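发件人：Parviz Ghaffari
收件人：Pirulard 中文歌迷邮件列表
日期：2022年7月25日
主题：Re: Drusis 初回版和通常版，曲目到底差在哪里

大家好：

昨晚把初回版和通常版各从头到尾看了一遍，边看边记，先回答上封信里的问题，再说几件别的。原信引在下面，没有改动，只删了签名档。

> 请问列表里有没有人两个版本都买了？官网的商品页写得很含糊，
> 只说初回版“收录特别影像”，没有写有没有完整的安可。
> 我是从 Gape 那张专辑开始听的，Lanby 那场没有去成，
> 所以最在意的是安可部分。店里的人说两版正片一样，
> 可是论坛上又有人说通常版剪掉了中间的谈话。
> 另外想问一下，歌词本里有没有分段标明每个人唱的部分？
> 以前几张都有，上一张忽然没有了，学起来很不方便。
> 还有就是预售已经过了，现在去买初回版还来得及吗？
> 先谢谢各位。

先说正片。两版的演唱曲目完全一样，顺序也一样，店员没有说错。论坛上说的也有根据：通常版确实剪短了第二段谈话，从队长讲排练时迟到的那件事开始，到大家起哄让他道歉为止，整段不见了，画面直接跳到下一首的前奏。第一段和第三段谈话两版相同。如果只是想听歌，通常版足够。

安可两版都收了，但是不完整。Lanby 那场当天的安可一共唱了7首，碟里少了最后那首翻唱，字幕上也没有提。我猜是授权没有谈下来，这只是我的猜测，Drusis 的说明书里没有写。去过现场的人应该还记得，那首歌唱到副歌时全场在跟唱，后来主唱索性不唱了，把话筒朝着看台。没有收进来很可惜。

初回版多出来的那张碟，内容如下。

排练室的记录，时间最长，主要是编舞修改的过程。看得出开场曲原本的队形和后来的完全不同，两个人的站位是最后才对调的。

后台的部分很短，几乎都是开演前换衣服、量体温、吃盒饭。没有旁白，收音也不太好，有几句话要把音量开得很大才听得清。中文字幕在这一段漏了三处，我对着日文听写了一下，附在信末。

单曲的多角度版本只有一首，就是 Gape 的主打歌。每位成员各有一个固定机位，可以用遥控器切换。我试了两台播放机，旧的那台切换时会停顿，新的没有问题。
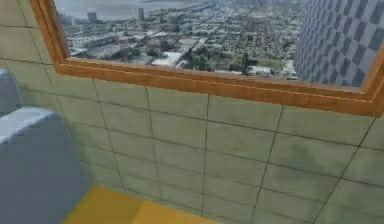 灰绿色瓷砖墙，上方是木窗框

关于歌词本。这次又恢复了分段标注，用的是成员代表色的小圆点，印在每句开头。颜色里蓝和紫印得很接近，灯光暗的时候不容易分辨，我自己用铅笔在旁边写了姓氏的首字。有一处标错了：第二首桥段的和声标成了全员，听起来只有两个人在唱，现场影像里也只有两个人举着话筒。

歌词本后面附了写真。初回版的写真册是单独装订的，共261页，比商品页上写的要厚，放在盒子里有点紧，拿的时候最好先把外盒倒过来，不要抠书脊。我那本的书脊已经抠出了一道白印。通常版没有单独的写真册，只在歌词本中间夹了几张彩页，选的照片和初回版没有重复。

购买方面，初回版目前还能买到，但是各店情况不同。我昨天查了几家，网店大多显示缺货，实体店反而有现货。价格请以店里标的为准，我不在信里写，免得过几天又变了。二手的我不建议现在买，抽选券多半已经被用掉，卖家又不一定写清楚。抽选券本身印着序列号，刮开涂层就算使用过，收到以后请先看涂层是否完好。

再补充一点 Lanby 的事。上个月有新来的朋友问，为什么老歌迷总是提起这个场馆。Lanby 并不大，坐满是3,449人，和他们后来唱的体育馆没法比。但是出道之后第一次单独开演唱会就在那里，当时票没有卖完，二层后排整片空着。这件事成员自己在节目里讲过好几次，每次讲的细节都不太一样，有时说空了一半，有时说只空了几排。我那天坐在一层，回头看过，二层后排确实没有人，前排是坐满的。

这次回到 Lanby，二层后排最先卖完。主唱在第三段谈话里专门朝那个方向鞠了一躬，说“上次没有见到你们”。碟里保留了这一段，镜头从舞台后方拍过去，能看到后排的应援灯。要看这个的话，两版都有，不必为了它买初回版。

还有几个零碎的问题，是最近私下写信问我的，一并回答。

一、Drusis 这个标题怎么念。成员在广播里念的时候重音在前。中文圈没有固定译名，列表里写原文就可以，方便以后搜索旧信。

二、歌单里第五首和专辑版的编曲不同。专辑版前奏是钢琴，现场改成了吉他，速度也快一些。三月的电视演出用的已经是这个新编曲，所以不是为 Lanby 特别改的。

三、开场影像里出现的那段信，是不是成员亲手写的。字迹和会报上的对得上，应该是队长写的。信的内容在初回版写真册最后一页有全文，排版很小。

四、列表旧信的存档。早年的信件编码不统一，很多打开是乱码。我整理到了第7卷，后面的还没有动。手里有早年会报扫描件的朋友，如果愿意提供，请直接写信给我，不要作为附件发到列表，附件太大时服务器会把整封信退回来。

字幕漏掉的三处，听写如下，听错的地方请指正。

第一处，换衣间，低音部那位对着镜子说：“这件外套是不是又改小了？”后面有人笑，听不出是谁。

第二处，走廊里，舞台监督喊还有五分钟，队长回答：“水给我一瓶，不要冰的。”

第三处，上台前围成一圈的时候，年纪最小的那位说：“今天二层有人哦。”其他人一起喊了口号，口号部分有字幕，就不重复了。

最后说一下下次的线上同看。上次大家投票选的是先看 Gape 巡演，结果有人只有旧版影碟，开头多一段厂商片头，进度一直对不上。这次请各自先把碟停在第一首歌的前奏，等我在聊天室打出“开始”两个字再按播放。中途掉线的，回来以后直接报曲名，不要报时间。时间定下来以后我另外发信，标题里会写明“同看”，设了邮件过滤的朋友请留意一下。

回信时请把引文删短，只留和自己回答有关的部分。上一个话题到后来每封信都带着前面所有的信，手机上要翻很久才看得到新内容。

Parviz Ghaffari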